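Washing plush play food
Ľudovít Ondrejka
My daughter's plush fruit lives in the kitchen and has picked up crumbs and grease. Can it go in the machine?

Oranuch Rungrueang
Cold wash, zipped pillowcase, then air dry. Mine took 2 days.
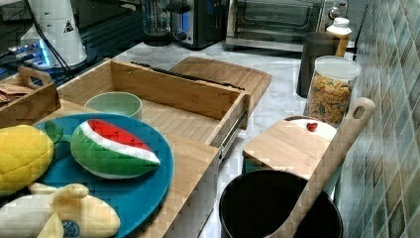
How do I get a sticky spot off without a full wash?
Dab it with a damp cloth and a drop of dish soap, then blot with a towel.

Skatanier
just buy new ones, they're cheap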